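Learning to Ride Without Training Wheels: Questions from Parents

Last updated Sep 14, 2026

These are the questions parents send us most often about the beginner mornings at Ollitz, on the old netball courts in Drimimbridge. If your question is missing, please write to us and we will add it.

At what age can my child start?

We take children from three to eight years. Age tells us less than you might think. We look at whether the child can walk beside the bike, hold it straight and stop when we call. Some children of four do this easily and some of six need a few visits more.

My child is afraid of falling. Should we wait?

You can wait, but you can also come and only watch. Many children stand by the fence with a parent on the first morning and ask for a bike on the second. We never lift a child onto a saddle if he or she says no.

Do we need our own bike?

No. We have 22 bikes to lend, and 13 of them are balance bikes with no pedals. If you bring your own, please take the training wheels off at home, as our tools are always in use at the start. The child should be able to put both feet flat on the ground while sitting. Most bikes that arrive here have the saddle too high.

Why do you begin without pedals?

A child who learned with training wheels is used to pedalling but has not learned to lean. When we remove the pedals, the feet are free and the child pushes along like on a scooter. After some time the feet stay up for longer and longer, and this is the balance already. Then we put the pedals back on.
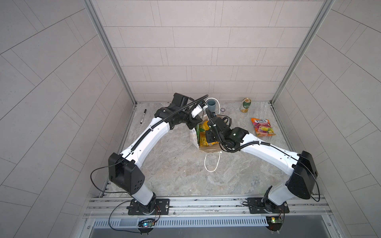
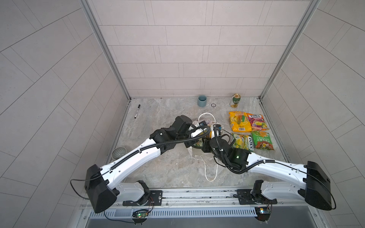

How long does it take?

It is different for every child. We offer a course of four mornings, and for many families this is enough. If your child is not riding alone after the fourth, you can come to two more and pay nothing. Please do not compare brothers and sisters aloud. We hear it often, and it makes the child stiff on the bike.

Should I hold the saddle and run behind?

We ask you not to. When you hold the saddle, you do the balancing and the child feels only your hand. It is better to put one hand lightly on the child's back, or to walk next to the bike and talk. Your own back will thank you also.

What should my child wear?

Closed shoes, long pants and a helmet that sits level, two fingers above the eyebrows. Tuck in the shoelaces. Gloves are optional, but they are a good idea for small hands on asphalt. We have a few helmets in a box — come early if you need one.

What does it cost?

The full course is 300 dollars for one child. For a second child from the same family we take 21 dollars off. Families from Evbridge can ask at their library for a reduced place.

What happens if it rains?

In light rain we ride. In heavy rain we cancel and send you a message before breakfast, and the morning moves to the end of the course.

Can I stay and watch?

Yes, and with children under five you must stay. There is a bench in the shade near the Jafri bakery van, which has coffee and usually cheese buns. If your child looks at you more than at the path, we may ask you to move to the far end of the bench.

My child has learned and now goes too fast. What can I do?

Practise stopping. Draw a line with chalk and ask the child to stop with the front wheel exactly on it, first slowly and then with more speed. Most children are happy to do this for a long time, and the colour of the chalk should be their choice.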